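Wulow Players – minutes, general meeting
14/06/2018, upstairs room, Pomare Hall

Chair: Mereana Wihongi
Apologies: as per sheet
Opened 7.10 pm

Previous minutes
Taken as read. One correction – the April workshop was on scansion, not "scanning". Accepted.

Spring production
Lorel confirmed as the play. Two acts, one interval, cast of nine. Script is in verse for most of Act One and there was a fair bit of talk about whether to trim. Director wants the long lament kept whole. Others felt it sags in the middle. Agreed to do a read-through uncut, then decide. No cuts to be pencilled into the hired scripts, they have to go back clean.

Verse sessions
Three sessions before auditions, open to all members, not only those auditioning. Focus on line endings and where to breathe. Last year too many of us were dropping the ends of lines and the back rows lost it. Mereana to run the first two. Third still to be filled. Someone asked if prose speakers could skip – no.

Auditions
Set speech plus a cold read. Under-18s need the form signed before they read, not after. Panel of three. Callbacks only if the panel can't agree.

Money
Balance 2663 dollars. Script hire and performance licence paid, 300 dollars. Fesden Timber quote for the rostra came in higher than expected, so asking for a second one. Motion to spend up to 105 dollars on lamp replacements and gel. Moved, seconded, carried.

Venue
Pomare Hall seats 87 with the side aisle kept clear. Hall office has moved our bump-in to the morning, which suits lighting but not the people with jobs. Mereana to ring them and ask for a late afternoon start. Parking out the back is still a mess after rain, bring gumboots if carrying flats.

Costumes
Wardrobe cupboard needs a proper sort. Moths in the doublets again. Anything wool goes in a freezer bag for a fortnight before it comes back in. Cloaks from the last show still out with four people – you know who you are, please retrun them.

Programme
Short note on the verse to go inside the front cover, one page at most. Draft to Mereana for checking. Cast bios fifty words, and they will be cut if longer.

General business
Key to the side door is sticking. Use the front until it's fixed.
Tea money tin is low, gold coin please.
Website still has the old rehearsal times up, ignore them. 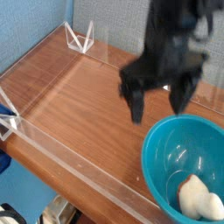
Also the prompt desk – lamp is too bright and spills onto the stage from the left. Try it with blue gel first, then look at moving the desk back behind the second leg. Left with the stage manager to sort before the read-through.

Closed 8.50 pm. Next meeting same room, date to be emailed.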